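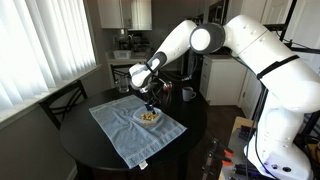 Since the arm was introduced at Laur, I have been asked more than once what it means for those of us who prepare the tasting tables. I set down my own view here, as a member of the Semier catering staff.

The work at hand is modest. Bowls of snacks are portioned, moved and cleared, and cups and glasses are returned to the kitchen. Last year our team of 10 handled 1,172 table settings at the site. The arm has been assigned the bowls only. Glassware remains with us, as does all conversation with guests.

What has changed is the shape of the day. Three colleagues now spend their mornings on the Pladasetti schedule, writing out the tasks in the order the arm is to attempt them -- a duty that did not exist before. Hours have been kept as they were, and management has confirmed this in writing until the review in June. I should have preferred a longer assurance.

Training is offered through Maketti. I have completed the first part and found it clear, though too short on what to do when a bowl is dropped.

Last updated: May 17, 2021

Contact | Copyright | Back to top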